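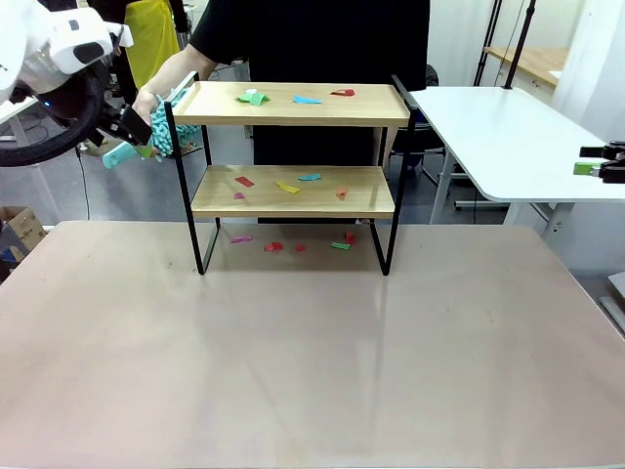

Ulgate paper room shuts early on 19th February for a proper clean

Quick one before we go to press. The paper room on Tallow Street is closing early on 19th February so the whole place can be dusted, swept and put back in order. Normal hours the day after. If you've got a table booked that evening you should have had a message by now, and if you haven't, ring the desk.

It's the first full clean since October, when the new cutting machines went in and the amount of waste went up with them. Scraps everywhere. Anyone who has sat down at the big table lately will know, you get home and there's a bit of red card stuck to your elbow.

Lech Szczepańska, who took over running the room last year, said the small stuff was the trouble. "Big sheets get picked up, people want those. It's the snippets. They get on the shelves, behind the glue, in the kettle corner. I found green tissue in the sugar."

The plan is simple enough. Stock off the shelves and into boxes. Shelves dusted from the top board down, then the table, then the floor last of all. Anything bigger than a playing card goes in the offcuts drawer, anything smaller goes in the recycling, and glitter card goes in the ordinary bin as it always has. Then the stock goes back, hopefully in the right place this time (the brown envelopes have been living with the paints for months).

Dusters are the fluffy chenille sort, with the noodly fingers. There was a bit of an argument over this. The old feather one was popular but it only moved things about, and bits of paper tended to fly off the back of the shelf and end up down the wall. Szczepańska wants slow strokes, one way, towards the front edge, with a hand or a tray there to catch what comes off. No flicking.

"People flick," he said. "I flick. It feels like cleaning."

The small metal-framed shelves that sit on the tables are getting done first. They hold the paper for whatever is being made that day and so they catch the worst of it. Corners are a nuisance, specially where the board meets the frame, and a raised edge on a board will hold on to a scrap quite happily while you sweep straight over the top of it. A dry paintbrush gets those out. Not a wet cloth, not on tissue or crepe, the dye runs and you get a pink patch that won't shift. There's a pink patch by the sink already. That was crepe.

The building is older than it looks from the road. Put up in 1883 as a seed merchant's, then a shoe shop, then a long spell of nothing, and the back room still has its original window frames, lovely to look at and draughty as anything. The draught matters. Leave the back door open with offcuts on the table and they're on the floor before you've turned round. So doors shut while the dusting is going on, please, including the one to the yard, and whoever props it open with the paint tin, stop.

Bidura, the stationers on the corner, are giving a box of lidded tubs for the small pieces. They'll be sorted by colour, at least to begin with. The room did try sorting by colour and by type of paper before but it fell apart inside a week, too many tubs and no one sure if sugar paper counted as card. Colour only this time. Mixed tub for anything patterned. 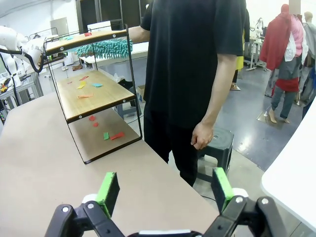 Should you dust a shelf before or after picking up the paper scraps?

Pick up the larger pieces by hand first, then dust. A duster pushes flat scraps along the board and can slide them underneath whatever is stored there, so it saves time to lift the ones you can see and leave only the fine bits and dust for the last pass. Start at the top, as anything that falls will land on a board you haven't cleaned yet.

Back to the arrangements. Stock boxes will be in the hallway from the morning, so the hallway will be tight. Prams round by the yard gate please. The kettle will be on but the biscuit situation is uncertain.

The half-finished work on the window ledge needs to go home. This has been said before. Anything with a name on will be kept under the stairs until the end of the month, anything without will be offered to the Matlala playgroup next door, who are always after collage stuff and are not fussy. That includes the large papier mache pig. If the pig is yours then come and get it.

The playgroup is also taking the clean offcuts, the ones that don't fit in the drawer. Last autumn they made a paper sea along their whole corridor out of the room's blue and green leftovers, and they've asked for yellow this time. Red as well if there's any going. There is always red going. It seems to be the colour everyone buys and then cuts the corners off.

Some people have asked why the room doesn't just use a vacuum on the shelves. It does have one, an old upright, fine for the floor but hopeless up high, and it swallowed a whole strip of foil stickers in the autumn and hasn't sounded right since. A hand-held one is on the wish list. Until then it's dusters and a dustpan.

Washing the dusters: heads come off, shake them outside first, and do it well away from the doorway. Warm water, bit of washing up liquid, squeeze, don't wring. Dry flat on the rack. They take longer to dry than you'd think, best done overnight. Paper bits that are still in the fingers after shaking need to be picked out before the heads get wet or you end up with a sort of porridge in there and it's horrible to get out. Don't put them on the radiator, the last lot went stiff.

There's a change coming to day-to-day tidying too, which might be the bigger news for regulars. From the reopening, each session stops five minutes early and everyone clears the bit of table in front of them, and the shelf nearest. That's it. No rota. The rota was tried and people found it a bit school-ish, and then there was the business of who had done their turn and who hadn't, and frankly it caused more bad feeling than the mess did.

Two dusters will hang on hooks by the door, at a height childen can reach. Put them back on the hook, not on the table.

Mrs next door at the wool shop (she asked us not to print her name) has been coming since the room opened and isn't convinced. She said she likes a bit of clutter to work from and half her best cards have come from picking up someone else's leftover strip. She'll be there on the night though. She is bringing her own apron.

The offcuts drawer should help on that front. It's the long one under the window and it's for everyone, take what you like, no charge. Flat pieces only. If it's crumpled then try it under the heavy books for a night, most coloured paper comes back well enough to use, tissue doesn't really. Folded pieces are fine if the fold is a clean one.

Cost of the clean is next to nothing. New hooks, new dustpan, a few dusters. The larger worry is shelving along the back wall, where the boards have started to bow under the card, and there's a collection going for that. The target is up to 1000 pounds depending on which quote is taken, and the tin is on the desk. Coins fine. Buttons not fine, someone has been putting buttons in.

Szczepańska said he'd rather have a room people used than one that stayed spotless. "But I want to be able to put a sheet of white down on the table and pick it up white. At the moment you put it down and it comes up with bits on."

If you want to lend a hand just turn up once the doors close to bookings, in clothes you don't mind about. Aprons on the peg for those who want one. There'll be jobs for sitting down as well, sorting the tubs mostly, and matching lids to pens which is going to take somebody the entire evening. Under-tens welcome with a grown-up. They're better than the rest of us at getting under the table.

Parking on Tallow Street is as bad as ever, the roadworks by the chemist are still there and the far end is coned off. Use the one behind Bidura, they don't mind after closing.

Bookings for the rest of the month are unaffected. The card-folding evening goes ahead, so does the lampshade one, though that's nearly full and the desk says ring rather than email becuase the email has been playing up.

And bring back the long scissors if you've borrowed them. Orange handles. They were on the wall hook and now they aren't.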